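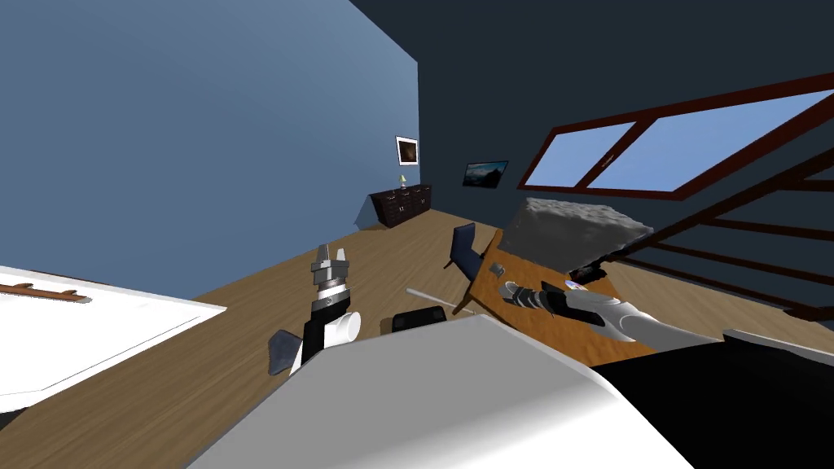
*Render: Jorard. Reproduced with permission.*

# Bikdale Warm Rooms – progress report, September

Sorry this is short on polish, wanted it with you before the panel meets. Covers everything since the last report in June. Spend sheet goes separately.

## Where we are

Home visits back on after the summer gap. 157 households now signed up, mostly the terraces behind the station plus a few flats over the shops. Sign-ups slowed in July (school holidays, hot weather, hard to sell draught strip in a heatwave) and picked up again once the bills leaflet went round.

A visit is the same as before: walk through the house with whoever lives there, feel for draughts, talk about which room they really use in winter, agree a short list of jobs, come back and do them. Letterbox brushes, door strips, chimney balloons, foil behind radiators, curtain linings. Nothing that needs a builder.

The "one warm room first" approach is holding up. People had been trying to heat the whole house a bit and ending up cold everywhere. Picking one room gives them something to aim at. Some residents didn't like it – felt like being told to live in one room – so the wording on the sheet has been changed to "start with the room you sit in". Less grumbling so far.

## What has slipped

- Second round of visits to the flats. Landlord permissions very slow. Two landlords have not replied at all, chased by letter and by phone.
- Curtain lining workshop. The hall double-booked us, now moved to October.
- Follow-up calls. Behind on these, entirely down to staff hours. Catching up in the evenings, from 6pm, when people are in anyway.
- Translated sheets. Text is agreed but layout isn't done.

The Ristero order was also late. Door strip came in the wrong width and had to go back, so jobs in August were done out of the old stock and a few households are still waiting for there back door. All promised before the clocks change.

## Spending

Materials are under budget, travel is over. Underspend on materials is partly the late order and will close up next quarter, so please don't read it as a saving. £1359 remains in the contingency line. We'd like to move part of it into travel and would be grateful for a yes or no on this in writing – the van hire is booked month by month and the next booking is due.

No other changes to the budget heads. Printing will come in as planned.
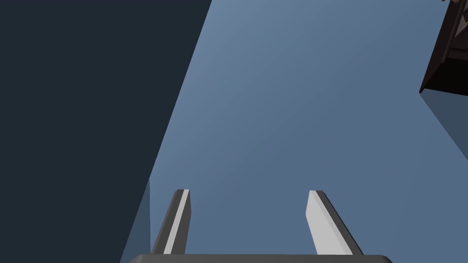 Insurance renewed at the same rate. The policy now covers the store cupboard at the library as well as the main unit, so we've stopped driving tools back and forth every evening. Small thing but it has made the mornings much easier.

## Training

12 people have done the home visit training, including the ones who started in spring and missed the second half. The session on damp was the most asked about. A lot of confusion locally about condensation versus a leak, and people have been blocking up air bricks, which makes it worse. We now hand out a one-page note on airing a room after cooking or a bath, and visitors are told never to seal a vent in a room with a gas appliance. This is in bold on the checklist after a near miss in the pilot.

Ladder refresher still to book.

## Feedback from households

Mixed but mostly good. Letterbox brushes are the clear favourite – quick, and you notice them straight away. Chimney balloons less so, a few have come down or been pulled out in order to light the fire. Need a better tag on them.

Several people asked about windows. Secondary glazing is outside what we're funded for and we've said so, but it keeps coming up, especially from older residents on the north side of the terraces. Nechyporuk have offered a trade price on clear film kits. Worth a conversation with you before we go any further, don't want to promise anything.

One complaint, about a muddy hallway. Dealt with on the day, overshoes now in every kit bag.

## Next quarter

Finish the outstanding back doors. Run the curtain workshop. Get the translated sheets printed. Start the winter temperature cards (fridge-door thermometer, resident writes down morning and evening readings for a week) so that the spring report has somthing better in it than our impressions.

Referrals from the surgery should begin in November if the data form is signed. It's with their practice office at the moment.

## Needed from you

Decision on the contingency move. A steer on the film kits. Confirmation of the logo for the new sheets – the one we have looks to be the old version.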